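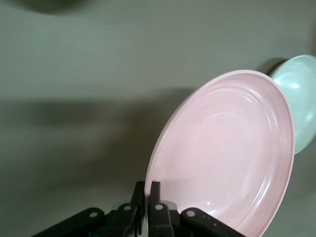
Tuning the grip for plates on the Oslow arm

Plates are harder to hold than cups or blocks. They are smooth, they have a thick rim, and the weight hangs well away from the fingers. These settings are for the Oslow two-finger gripper running Belto, on a bench arm at home.

Before you start, put a folded towel on the table and use a plate you don't mind losing.

1. Home the arm and open the gripper all the way.

2. In Belto, open the Grip tab and set the closing force to 5. The default is too high for stoneware and can chip the glaze.

3. Set the closing speed to 79. Leave the units alone.

4. Jog the arm until the fingers straddle the rim, then close. The rim should sit deep between the fingers. If only the tips touch, open up and lower the wrist a little.

5. Set the hold delay to 2000 ms so the plate stops swinging before the arm moves.

6. Lift slowly and tilt the plate close to upright. Watch the rim for slipping. If it slides, raise the force by 2 and try again.

7. Save the profile under its own name. Belto overwrites the last one without asking.

Run the lift several times with one plate before you try a stack. In a stack, the second plate can drag along with the first, so start with the plates offset.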